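Keeping a Small Kitchen in Order: A Talk with Lindiwe Baloyi
August 30, 2023

Lindiwe Baloyi has been setting up kitchens in rented apartments for 19 years, and she says the first thing she looks at is where the clean plates go. 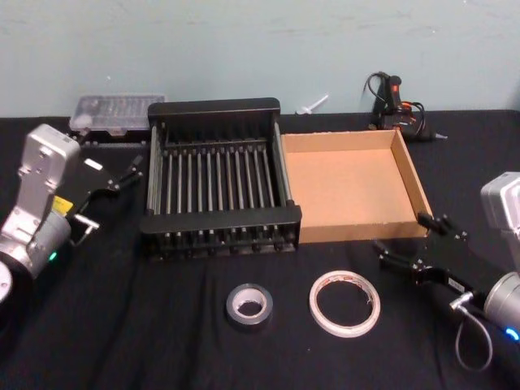

"People want to start with the cupboards," she told me. "I start with the drying rack. If the rack is full all day, the cupboards don't matter, because nothing ever gets to them."

Her own kitchen in Jarnlow is narrow, with one window and a counter she describes as two cutting boards long. She keeps one rack on it. She has owned larger ones, including a two-level model from Pekix that she gave to her sister after a month. It held everything, she said, and so everything stayed in it.

"A rack should hold one meal's worth of dishes. When it's full, you stop and put things away. With the big one I was taking my bowl out of it every morning and putting it back every night. I hadn't opened that cupboard in weeks."

I asked what she looks for when she buys one for a client. She likes a plain rectangle with upright metal rods and no extras. Cup hooks bend, she said, and the clip-on cutlery holders collect water at the bottom. She also checks the feet. "Push it with one finger in the store. If it slides, it will slide at home with your good plates in it."

She spends no more than 31 dollars on a rack. The most expensive one a client ever showed her came from Illon and cost 303 dollars. "It was a nice rack," she said. "They dried wine glasses on it."

Plates go in from the back, largest first, all facing the same way. Bowls go at the end, tilted so they drain. Pans don't go in at all -- she dries those with a towel and hangs them up. She empties the rack before she cooks, and once a week she takes it off the counter and scrubs the feet and the corners with an old toothbrush.

Cardboard comes up a lot in her work too. She saves shallow boxes and uses them to sort drawers, and a client may live with the boxes for a few weeks before buying anything permanent. "Half of them keep the cardboard," she said. "That's fine with me. It fits, and it was free."

Since March she has been working through the apartments in the Ó Néill building, which has some five kitchens left to do. All of them have the same short counter, and she has already measured it for racks.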